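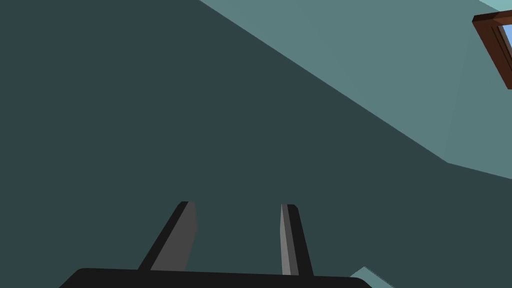 図3　Utier上で描画した手先視点の画像。窓枠は右上の隅に一部だけ見えている。

4.2　特徴の乏しい視野における手先姿勢の推定

本節では、物体をまだ把持していない段階の手先視点画像から、グリッパの姿勢をどこまで復元できるかを調べる。把持の直前や把持中については4.1節で述べたとおり、対象物の輪郭が強い手がかりになる。一方、図3のような画像では視野の大半を無地の面が占め、従来の特徴点ベースの手法はほとんど対応点を得られない。筆者らが最も楽しみにしていたのは、まさにこの条件での実験であった。

姿勢推定器Teohは、画像中の点ではなく面どうしの境界線を観測量として扱う。図3でいえば、暗い青緑の面と灰みのある明るい面とを分ける長い斜めの境界がそれに当たる。この境界は途中で折れ曲がっており、折れ点の位置と前後二本の線分の傾きを合わせると、直線一本の場合に比べて回転の拘束がはるかに強くなる。さらに二本の指の輪郭は手先座標系において形状が既知であるため、画像上の指先の位置から開き幅を求め、関節エンコーダの模擬値と照合する。指の領域は境界線抽出の前にマスクする。マスクを省くと、指の明るい面と暗い面の境目が室内の稜線として拾われ、推定が大きく崩れる。実装の初期に筆者らが最も時間を費やしたのもこの誤検出であった。

計画器Tokton側の変更は小さい。Teohが出力する共分散をそのまま受け取り、不確かさの大きい方向には並進速度の上限を下げる。上限値は制御周期ごとに更新されるが、急な切り替えで手先が振動するのを避けるため、一次遅れのフィルタを通している。時定数は40ミリ秒とした。既存の軌道最適化には手を加えておらず、速度制約の項を一つ差し替えるだけで動作する。この組み込みやすさは、設計の段階で期待していた以上のものであった。

評価には室内シーンPrulthamを用い、把持物のない手先視点画像を2000枚描画した。照明は固定し、面にはテクスチャを与えていない。テクスチャを加えれば推定は容易になるが、ここでは形状だけに基づく手法の限界を見たかった。推定の成否は、回転誤差が2度以内に収まったかどうかで判定する。

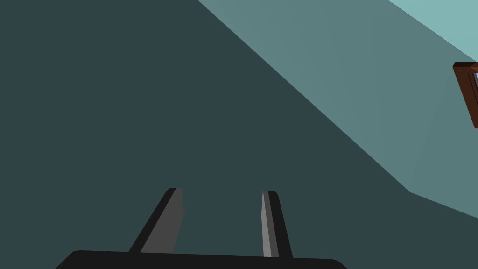
図4　同じ室内の別の画像。茶色の窓枠状の物体が右端に一部だけ見えている。

特徴点ベースの比較手法で初期化に失敗した画像は948枚に上った。Teohはこのうち大半で解を返し、しかもその解の多くが判定基準を満たした。境界線だけでこれほど姿勢が定まるという結果に、筆者らは大いに勇気づけられている。図4の画像にも、指の間には暗い面しか見えていない。それでも右上には明暗の異なる面の境が斜めに走り、暗い面との境界は右側で折れ曲がっている。推定器にとっては十分に情報の多い画像である。

興味深いのは、茶色の枠の寄与である。図3と図4のいずれでも、枠は画像の縁にかかってごく一部しか見えていない。全体の輪郭が得られない以上、枠を矩形として当てはめる処理は使えず、当初は外れ値として除外していた。しかしHooman Shojaeiの提案に従い、見えている辺だけを独立した線分として残したところ、奥行き方向の分散が明らかに縮小した。室内の面どうしの境界とは異なる位置にある線分が加わり、拘束の偏りが和らいだためと考えられる。途切れた観測を捨てずに済むというこの性質は、視野の狭い手先カメラと非常に相性がよい。

残る失敗例は主に二種類に分けられる。一つは境界の折れ点が画像の外に出た場合で、境界線に沿う方向の並進が定まらなくなる。もう一つは折れ点が指の裏に隠れた場合である。後者については、マスクの縁で線分を打ち切り、両側の断片を延長して交点を求める方法を試しており、予備的な結果はかなり有望である。前者は一枚の画像だけでは原理的に解けないため、次節ではToktonに能動的な視点移動を計画させ、折れ点を視野内に戻す方法を述べる。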